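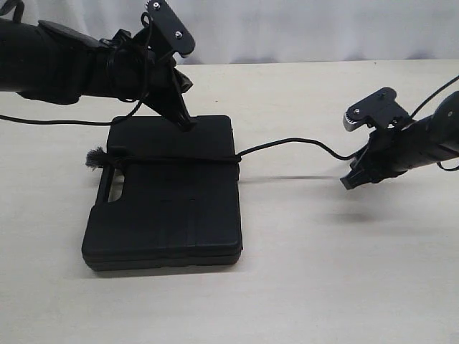

Cords, Cases and One Good Habit

3 min read

In December many of us open the closet and find the same thing: one big knot of black cords, and under it a case we have not opened for years. I promised Beryl Holroyd a short item for the newsletter on how I put my things away, after she saw my shelf and asked me some questions. I am not an expert. I worked for a long time in the equipment room of a small theater in Biwott, and there I learned by making mistakes.

My first rule is that a cord should live together with its case. When the two are separated, you will find the case in one minute and the cord after one hour. A flat black plastic case, the kind that looks like it is made for tools, is very good for this. It has a handle opening at one side, it stands on a shelf like a book, and a thin cord can go right around it, over the lid.

The cord can also go inside, of course, if there is room. In many molded cases there is no room, and people push the cord in and then press the lid until it closes. Please do not do this. I have repaired the latches of more than one case after such pressing, and the repair was never as good as the original latch.

How to wrap, then. Lay the case flat on a table with the lid up and the long side going away from you. Choose a place in the upper part of the lid, not the middle, because a cord in the middle will slide into your hand when you carry the case. Hold one end at the left edge and bring the cord across to the right. Keep it flat. It should touch the lid but it should not bite into it. If you can put a finger under the cord without effort, the tension is correct.

If your cord has something soft at the end, for example a small fuzzy tuft like the wind cover on a little microphone, let this end stay outside the edge of the case. A fuzzy thing that is pressed under something all winter becomes flat and it does not like to come back. Baltazar Huerta wrote to me that he combs his with an old toothbrush, and he is satisfied with the result.

I am often asked about the free end. Some people tie a knot. I used to tie a knot also, until I had to cut one. Now I use a strip of cloth tape with hooks, the Lastik kind, which I buy in a bag of 70 strips. One bag is enough for a very long time, even if you give some away to neighbors. A rubber band is cheaper, but after two summers it becomes sticky and leaves a mark on the plastic.

A few smaller things, in no special order:

- Straighten the cord with your fingers before you begin. Every twist that you leave in it will be there in spring.
- Wipe the lid first. The grooves of a molded lid keep dust, and a dry paintbrush removes it better than a cloth.
- Write on a label what is in the case and put the label on the narrow side, where you can read it when the case is standing.
- For cords longer than 3 meters, make a loose coil and hang it. They are too much for one case.

Jamie Kettle asked if it is better to use a zip bag for each cord. I tried it for one year. The bags were nice to look at, but they slipped from the shelf all the time, so I went back to wrapping.

The swap table will be open again at the Lotstead hall this month, from 10 in the morning. Callum Clegg has a box with 28 cords that have lost their cases, and he would like to see them go to a new home. If you have an empty case, bring it along. You may find the right cord, or at least one that fits. Brenda Wainwright will bring labels and a good pen.

Next time I will write about drawers, which is a more difficult subject for me.

Last updated: December
253 shares | 3 comments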